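Comunidad Tindeo > Juegos de navegador > Drudex > Ayuda entre jugadores

Pregunta: ¿Cómo paso la granja de Drudex a otra cuenta sin perder los almacenes?

Preguntado un lunes por ahonen_granja. Estado: resuelta

Hola. Juego a Drudex desde el navegador y entro con el acceso rápido de Tindeo, que creé con un correo del trabajo. En diciembre cambio de empresa y me quedo sin ese correo. Quiero pasar la granja a mi cuenta personal antes de que me lo cierren.

Archivos adjuntos (2)
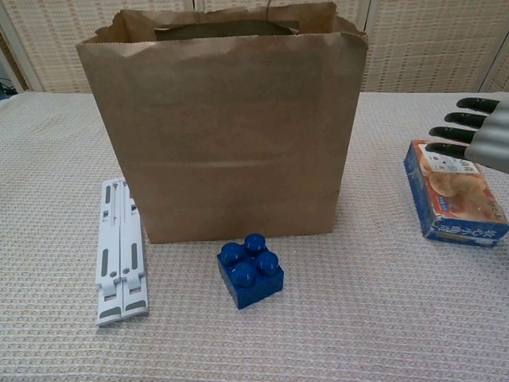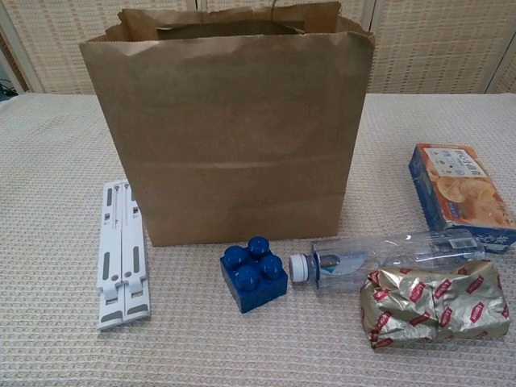 La granja está en el nivel 60 y tengo 3 almacenes, dos de ellos ampliados con gemas compradas. En la ayuda del juego solo encuentro la opción «Vincular cuenta», pero al pulsarla con la cuenta nueva me sale este mensaje: «Esta cuenta ya tiene una partida asociada». Es verdad que una vez entré con la personal para mirar un evento y se me creó una granja vacía, con el tutorial a medias. Esa no me importa perderla.

Lo que quiero saber:

Si se puede borrar la partida vacía para dejar libre la cuenta personal.
Si al vincular se conservan las ampliaciones de los almacenes y las 3.000 monedas de temporada.
Si pierdo el puesto en la cooperativa del valle. Soy encargado de pedidos y no hay otro con permisos.

He leído un hilo antiguo donde decían que con Sketora se podía exportar la partida, pero no sé si sigue funcionando. Gracias.

Respuesta 1 (0 votos)

Yo creé una cuenta nueva y empecé de cero, se sube rápido si haces los pedidos del barco todos los días. Lo de Sketora no lo he probado.

Comentario de ahonen_granja: Gracias, pero tengo gemas pagadas y no quiero empezar de nuevo.

Respuesta 2 (aceptada por el autor, 14 votos)

Se puede. Lo hice el año pasado con una granja más o menos de ese tamaño. El orden importa, así que ve por partes.

Primero libera la cuenta personal. Entra en Drudex con ella, abre Ajustes, luego Partida y al final del todo verás «Eliminar granja». Si el tutorial está a medias el botón sale en gris. Tienes que terminarlo, son unos minutos: plantar el trigo, recoger los huevos y entregar el primer pedido. Después el botón se activa. Te pide escribir el nombre de la granja tal cual, con mayúsculas. Fíjate bien en qué cuenta estás antes de confirmar, porque las dos granjas salen con el mismo icono.

La eliminación tarda 2 días en aplicarse. Durante ese plazo no entres con la cuenta personal: si entras, se cancela y hay que volver a pedirla. A mí me pasó por tener el juego abierto en el móvil.

Cuando haya pasado el plazo, entra con la cuenta del trabajo y usa «Vincular cuenta». Elige correo y contraseña, no el acceso rápido. Te llegan dos mensajes, uno a cada correo, y hay que aceptar los dos. Por eso tienes que hacerlo mientras aún puedas leer el del trabajo. No lo dejes para la última semana.

Sobre lo que preguntas:

Las ampliaciones de los almacenes se conservan, las de gemas también. Van con la granja.
Las gemas sin gastar se conservan, pero a mí me aparecieron unas horas más tarde que el resto.
Las monedas de temporada se conservan si haces todo el cambio dentro de la misma temporada. Si cambia por medio, se convierten en semillas como le pasa a cualquiera.
En la cooperativa sigues dentro, pero con rango de miembro normal. Antes de vincular, dale permisos a otra persona de confianza y que luego te los devuelva ella. Si eres el único encargado, los pedidos se quedan parados y solo puede arreglarlo soporte.
La lista de amigos se pierde. Apunta los nombres.

Lo de Sketora olvídalo. Era una página de fuera que leía la partida guardada en el navegador, y desde que las granjas se guardan en el servidor no sirve para nada. Además te pedía la contraseña.

Comentario de ahonen_granja: Hecho lo del tutorial y pedida la eliminación. El botón se activó al entregar el pedido, como dices. Cuando termine lo cuento.

Comentario de ahonen_granja: Ya está todo pasado. Almacenes bien, monedas bien. Las gemas tardaron hasta la noche.

Respuesta 3 (3 votos)

Añado una cosa a la respuesta 2. Si tienes cultivos largos en marcha (azafrán, vid), recógelos antes de vincular. La granja se queda bloqueada mientras se confirman los dos correos, pero el reloj de los cultivos sigue corriendo. Yo perdí una cosecha entera de azafrán porque el segundo mensaje fue a la carpeta de spam y no lo vi hasta el día siguiente.

Los animales no tienen ese problema, se quedan esperando con el icono de hambre y ya está.

Y en la versión de móvil la opción no está en Ajustes, está en Perfil, en el engranaje pequeño de arriba. Cuesta verlo.

¿Te ha sido útil esta página? Sí / No

Preguntas relacionadas
No me llegan los pedidos del barco
Cambiar el nombre de la granja después del tutorial
La cooperativa aparece vacía al entrar desde el móvil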